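Let Tenants Keep Their Own Fridge

When I moved to Undport in October, the lease ran to 30 pages and one line of it was about the refrigerator. The landlord supplied it, the landlord owned it, and I was not to replace it. I signed. The fridge was old, it ran all night, and my electric bill showed it.

I think that line should come out of most leases. A renter who pays the power bill should be allowed to choose the appliance that uses the power. The landlord has no reason to buy a better one when somebody else pays to run it.

My neighbor Usa Yimyam asked to bring in a small fridge she already owned. The management company, Thammasiri, said no in writing. She put hers in storage at $138 a month and threw out a week of food when the supplied one quit.
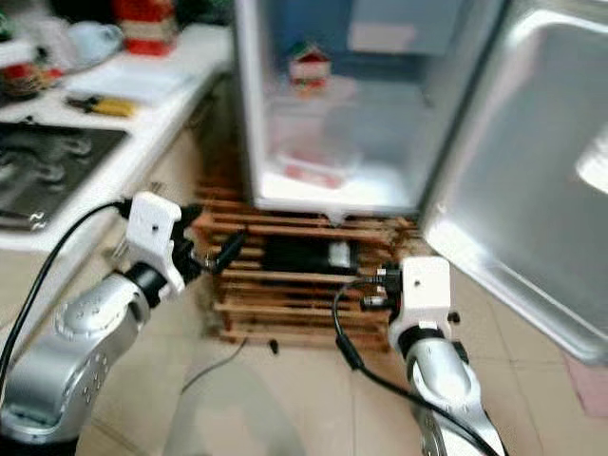
Landlords have a fair complaint on the other side. Tassanee Suwannarat rents out two units on my street, and she told me a tenant once left with her stove. Another left a dead freezer on the back steps, and she had to pay to have it hauled off. A deposit can cover that. Write down what was in the kitchen on the first day, and charge for whatever is missing or left behind on the last.

Some places already leave the kitchen bare and let people bring what they want. Moving costs more that way, and a person with no savings may go weeks without a fridge. So I would keep the supplied one as the default and let tenants opt out. The landlord can move the old unit to the next apartment that needs one.

My lease is up for renewal soon. I have crossed out the line and put my initials next to it.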